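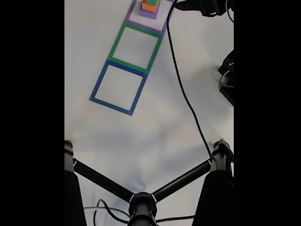

Home Projects Grants Reports Contact
Search this site Go

The Hurnis Street Essays: Progress Report to the Dakik Fund
October 24, 2020

Your guidelines ask grantees to begin with achievements, so I will begin with the number of words, which is 3,812. They are in order, they are spell-checked, and I would be willing to show most of them to a stranger. The proposal promised rather more by this point. It was written in March, in one sitting, by someone who had slept.

The book remains a collection of essays about one block of Hurnis Street, where I have lived on the second floor for seven years. It still has a laundromat in it, a bus stop with no bus, and a long-running dispute over a hedge. The hedge has grown in importance.

Work completed

Four essays exist in draft. "The Zamora Building" covers the old Zamora furniture store, its three going-out-of-business sales, and the fact that it is still in business. "Alternate Side" is about parking, and about what parking does to people who are otherwise kind to their mothers. "Second Floor" concerns my own building and may need to be read by a lawyer. The fourth is untitled and deals with the bus stop. I sat there for most of an afternoon to get the feel of it, and two people asked me when the bus was coming.

The Perton Review has accepted "Alternate Side" for its spring issue, on the condition that I remove the poem.

Work not completed

The essay on the hedge. Both parties have now asked to see it before publication, and one has sent me his own version, single-spaced. It is better than mine in places. I have moved the hedge to the end of the book, where I hope everyone will be tired.

I also proposed a chapter on the night shift at the bakery. The bakery has since gone over to days.
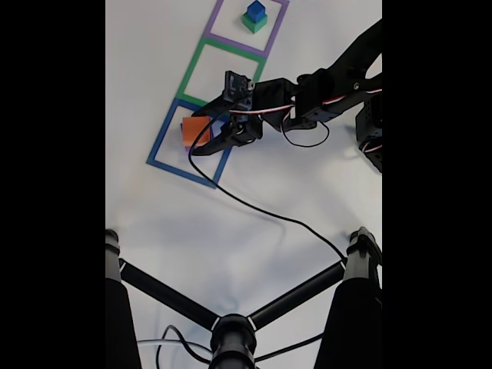

Budget

Of the $2,000 awarded, roughly half has been spent, nearly all of it on rent for the shared desk. The remainder went to printer ink, library copying fees, and a folding chair, which I listed in the original budget as "field equipment" and which has performed well.

Next period

I plan to finish the bus stop essay, revise "Second Floor" until it is merely rude, and write the hedge. I would also like to request an extension to the end of March. The form for this asks me to describe the unforeseen circumstances in fifty words or fewer, and I have a draft of that too, currently at ninety.

7 comments Share Print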